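The first thing she wanted to talk about was the soup. We had barely sat down in the back of Drukel, the secondhand bookshop and game room she has run in Fajardo for years, and she was already telling me how her grandmother used to leave a pot on the stove on mahjong nights and how everybody knew to eat before the second round, when the talking stopped.

"You could hear the tiles from the street," she says. "I'd fall asleep to it. I still think it's the best sound there is – better than rain!"

She didn't play until she was grown. The kids were allowed to build the walls and that was all, and she says she built walls for what felt like her whole childhood. Then she moved away for work, got lonely, and found a game in the basement of a laundromat. She lost every hand for a month and went home happy every single time.

What I love about talking to her is how quickly she gets excited about small things. Ask about scoring and she'll pull a pencil from her hair and start drawing on a napkin. Ask about table manners and you'll get a long, wonderful speech about people who announce their discards too softly. "Say it like you mean it," she tells beginners. "If you're throwing a three bamboo, throw it! Be proud of your three bamboo."

The club started with 2 tables and a borrowed set that was missing a north wind. They used a domino with a sticker on it, and she kept the domino. It lives in the cash drawer now, and regulars ask to see it. These days there's a newsletter called Flutgate, which she writes herself, usually at 6 in the morning with the radio on. It goes out to 1034 people, a number that still makes her laugh out loud. "Most of them have never set foot in here. They just like reading about who won and what we ate."

What they ate is a serious subject. Greasy fingers and tiles don't mix, so the house rule is dry snacks only during a hand, and anything with sauce waits for the break. She's had long debates over plantain chips, which she allows, and cheese puffs, which she does not. Sunflower seeds were fine until she found shells in the poetry section.

I asked what beginners get wrong, and she thought about it for a good while. "They grab everything," she said. "Somebody throws a tile they can use and they take it, right away, every time, and then their whole hand is lying open on the table and they're stuck with it. I did it too. You have to let some go by, and it hurts." She also thinks people give up too early on learning the characters. Her trick is to have new players sort a full set by suit, face up, with no game at all, until they can do it while chatting.

The big plan for next June is Drivska, a weekend meet-up she has been dreaming about since the club outgrew the back room. There'll be a beginners' corner, an all-night game for the stubborn ones, and a swap shelf for old sets and racks. She's hoping to raise 2000 dollars beforehand to cover the hall and the food, and she has already started on the menu. Soup is at the top of it.

"It has to be before the second round," she says, tapping the napkin.

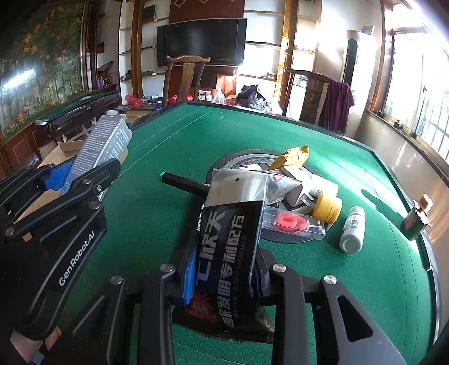

She walked me to the door after that, still talking, and made me promise to come back and play. I told her I barely know a dragon from a wind. She said that was perfect, because they always need someone to build the walls.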